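Mestex Approach Trainer, Home Edition: Is It Worth the Desk Space?

I came to the Mestex with a grudge. I have been through three training programs that promised to get people ready for air traffic control selection tests, and all three taught me how to pass the practice tests in that same program. So when a reader asked me to look at the Home Edition, a subscription app with a small plug-in keypad and a headset, I figured I knew how it would go.

Some of that was unfair. Some of it wasn't.

The pitch is simple enough. You sit at a laptop, you get a made-up airport called Mottram, and you line up arrivals by voice and keypad. There are 98 exercises. The first dozen are free of traffic conflicts and I would skip them if the software let me, but it doesn't. You have to pass each one to open the next, and I spent most of February clicking through material that anyone who has read a basic phraseology guide already knows.

It gets better at exercise 44. That is where wind changes come in, pilots start reading back the wrong altitude, and you have to catch it. I missed the first wrong readback completely. The app said nothing for two minutes, then showed me two aircraft far too close together, which taught me more than the whole opening section did.

The keypad feels cheap. The keys are fine for short sessions, but the cable is stiff and too short for a desktop tower on the floor. I ended up doing most of my sessions in the guest room with the laptop, where it reached without a fight.
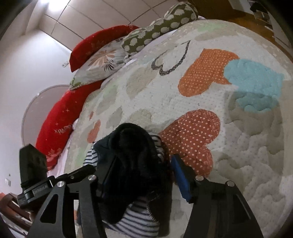 The guest room bedspread.

Voice recognition is the part I trusted least going in, and I still don't trust it. Mestex says it copes with any accent. It copes with mine if I speak slowly, and speaking slowly is a bad habit to build for this line of work. I lent the login to Dorothy Lambert, who spent years in a tower before she retired, and the app rejected one of her clearances four times running. She talks fast and clean. She handed the headset back and said she'd been understood better through a thunderstorm.

Scoring is murky too. You get a number out of 600 after each session, with no breakdown of how it was reached. I had a run where I kept everyone safely apart and scored lower than a run where I sent somebody around for no good reason. Support told me the score "rewards flow." Fine, but then show me the flow part.

Compared with the Urmont course, which is mostly video lectures and quizzes, Mestex at least makes you do something. Plarodbridge has the better radar display and a proper replay tool, but you can't buy it by the month. If you already have a test date and want practice talking and thinking at the same time, one month of Mestex is reasonable - cancel before it renews, the button is three menus deep under Billing.

I would ignore the line on the box about "2,000 hours of traffic." It's the same few arrival patterns with the callsigns swapped, and by exercise 60 I could guess who was coming next.

Pros: readback errors are well done, headset is comfortable, works offline once installed.
Cons: slow start you can't skip, fussy voice recognition, scores without explanations, short cable.

Two and a half stars. I'd go to three if they let people start at exercise 44.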